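Casual Packing and Stores Assistants (3 positions)
Sperling Household Goods, Erkstead

Sperling packs and sends kitchenware, storage containers and small household items to shops across the region. We are looking for three people to join the day crew at our Erkstead site. The positions are casual to start and may become part-time.

The work

You will pick items from the shelves, check them against the order sheet, box them and move them by platform cart to the dispatch bench. Some of the job is sorting and tidying: matching bowls with lids, putting stray items back where they belong and keeping the floor clear. You will be on your feet for most of the shift, with a fair bit of bending and reaching. 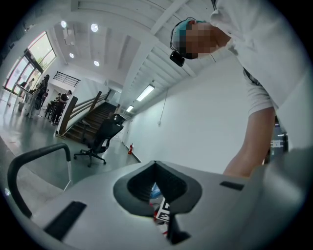
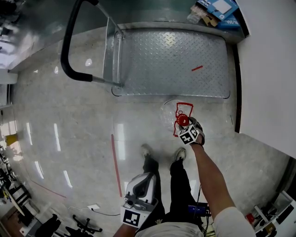

Packing and Stores, Erkstead

The second photo shows a metal platform cart with a push handle, a clear plastic bowl and a round red item on the floor, and boxes on the counter. Carts are pushed by the handle and go back to the bay at the end of each shift.

Hours and pay

Shifts start at 7:30 am, with an unpaid half-hour for lunch. Wednesday is our heaviest day and everyone on the crew is expected to be available for it. The other days are set by roster. Casual rates apply and are paid fortnightly.

What we ask for

Closed shoes with a good grip, worn at all times on the floor.
Able to lift a full carton to bench height.
Able to read an order sheet and count stock accurately.
Your own way of getting to Erkstead. The 341 bus from Pamside stops at the gate.

Previous warehouse work is useful but you do not need it. Training is given on your first two shifts, and Hemant Rana, the shift lead, will go through the shelf labels and the packing order with you.

How to apply

Send a short letter and a resume to Till Lenz, Packing and Stores, Sperling Household Goods, 153 Ornberg Road, Erkstead, or leave them at the front counter. Please quote PS-153 and tell us which days you can work. Applications close at the end of April.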